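Droltstead Guest House - Linen and Laundry Room Inspection
Date: 2024-03-22
Form: quarterly check, rooms and laundry
Completed by: housekeeping supervisor
Previous check: November

Marking: OK / Attention / Not OK. Comments are written under the point they belong to.

1. ACCESS AND FLOOR

1.1 Door to laundry room closes by itself - OK
1.2 Passage between machines and shelves is free - Attention
Comment: Two trolleys were parked in the passage when I came in. I moved them to the bay under the stairs. Please put them there always, also when it is only for five minutes.
1.3 Floor has no standing water - OK
1.4 Anti-slip mat at the sink - Not OK
Comment: One corner of the mat is turned up and does not stay flat. I have taken it away and ordered a new one from Van Loon, order 307. Until it comes, walk slowly there.

2. MACHINES

2.1 Washing machines, door seals - OK
2.2 Tumble dryer, lint filter cleaned - Attention
Comment: The filter was cleaned, but the list on the wall was signed for the whole week with the same pen and, I think, in the same moment. Sign after every cleaning please.
2.3 Dryer exhaust hose - OK
Comment: It was replaced after the November check and sits firmly.
2.4 Roller iron, finger guard stops the roller - OK
Comment: Tested three times. The guard reacts directly.
2.5 Cables and plugs - OK

3. CHEMICALS

3.1 All containers have a label - Not OK
Comment: One spray bottle without label on the lower shelf. I did not smell it and nobody should. It is put aside for disposal. When you fill a bottle, the label comes first - then the liquid.
3.2 Bleach and descaler stored apart - OK
3.3 Gloves and eye protection present - OK
Comment: Size small is almost finished.
3.4 Eye wash bottle within date - OK

4. FIRE SAFETY

4.1 Extinguisher on its hook, seal unbroken - OK
4.2 Smoke detector tested - OK
4.3 No textiles within one metre of the boiler - Attention
Comment: A pile of bath mats was too near. The yellow line on the floor is the limit, it is not decoration.
4.4 Warm laundry is not left in the dryer at night - OK, according to the staff

5. LINEN AND FABRICS

5.1 Stock sheet agrees with shelves - OK
Comment: 84 bath towels and 129 pillow cases, same as on the sheet.
5.2 Blankets, labels readable - Attention
Comment: On the older Bidach blankets the washing temperature is not readable any more. Wash these at 30 degrees only.
5.3 Coloured and light fabrics kept apart before washing - Attention
Comment: The instruction says separate bags. Blue things can give colour, especially in the first washes. 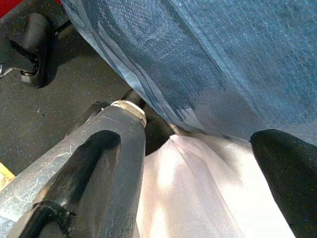

Point 5.3 - blue fabric lying over a lighter cloth.

5.4 Thin fabrics checked against the light for holes - OK
5.5 Damaged pieces are put in the repair box - OK
Comment: There were 9 pieces in the box. They go to Forkemon for mending with the next collection.

6. TO DO BEFORE THE NEXT CHECK

- New mat at the sink: supervisor
- Labels for spray bottles, keep a roll in the drawer: early shift
- Gloves size small, two boxes: supervisor
- Temperature tags on the old blankets: late shift
- Bath mats to the upper shelf: done during the check

Copy of this list hangs inside the laundry room door. If something is not clear, please write your question on the back side.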